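Starneck Marble-Look Folding Counter, 36 inch

Item 213
Ships flat from our Edwards warehouse

If your laundry room is anything like ours, the clean clothes come out of the dryer and go straight onto the nearest bed, where they sit until somebody wants to sleep. We sold shelving for years before it dawned on us that what most people were really asking for was a good flat place to fold. So we went to the folks at Cloltitz, who had been making our closet rods, and asked them for a counter. The Starneck is what came back, and we've been very fond of it ever since!

The top is 36 inches wide and finished in a high gloss white with a soft marble look. It wipes down with a damp cloth and a drop of dish soap, and sleeves and knits slide over it without catching. Every top is patterned a little differently, so if you are ordering a pair to go side by side, please mention it in the order notes and we'll do our best to pick two that get along.

It sits on a pair of wall brackets (included) or across the tops of most front-loading machines. For wall mounting you'll want to find your studs first, and a second pair of hands makes the job a good deal more pleasant. Allow up to 6 hours for the edge sealant to set before you put anything heavy on it. The sealant is in the small bag with the screws, and yes, people do throw that bag away with the packing, so have a look before the box goes out to the curb.

In the box
Counter top
2 wall brackets
Screws and wall anchors
Edge sealant
Printed instructions

Care
Skip the scouring pads and anything with bleach in it. Dye from new jeans will wipe off if you get to it the same day. Hot irons need a pad underneath, and the Ultotia wool pad fits the top nicely if you don't already own one.

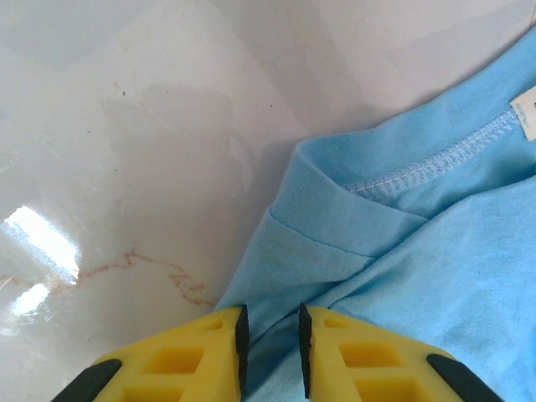
Light blue tee on the glossy white top, with a reddish-brown line in the surface.

Returns
Unmounted counters can come back to us within 36 days. Please keep the corner guards, as the tops travel badly without them. If yours arrives chipped, write to us before you send anything and we'll sort out a new one.

Page updated August 21, 2018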